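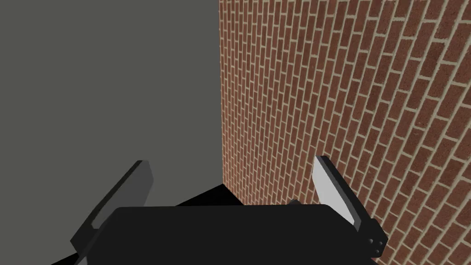 *The gripper in the simulator, open, in front of the gray wall and the brick wall.*

The robotics club at the Skarwood school meets in November in a room above the library, from four in the afternoon until the bus leaves. I spoke there with the teacher who leads it and with two students of the team which they call Bravo.

The team prepares for the student competition in Dovolgate. In the first round all work is done in simulation, and every team must deliver a program that moves the arm and closes the gripper on an object.

"At first the students were a little disappointed," the teacher told me. "They wanted metal and screws. But in the simulator they can make a mistake and start again in 15 seconds, so they try more things."

One of the students, who writes most of the code, explained to me why the walls matter. "When both walls are gray, you look at the screen and you don't know if the arm has turned," she said. "With bricks on one side I understand it at once. The lines of the bricks go toward the corner."

Her colleague is responsible for testing. He keeps a notebook, in which he has written the result of 259 attempts. The goal is 1,000 before the program is sent. I asked him if this is not boring. "It is boring," he answered. "But last year we did not write down anything, and we repeated the same error for 2 weeks."

That error concerned the opening of the fingers. The program closed them too early, when the arm was still moving. Now it waits with the fingers spread until the arm has stopped.

The school in Sunolby, which also takes part, has lent the club a faster computer. The teacher finds this natural. "We compete with them, but we also eat lunch with them," he said.

Before I left, the students wanted to show me one more attempt. They asked me to stay away from the keyboard, and the tester opened his notebook on a new page.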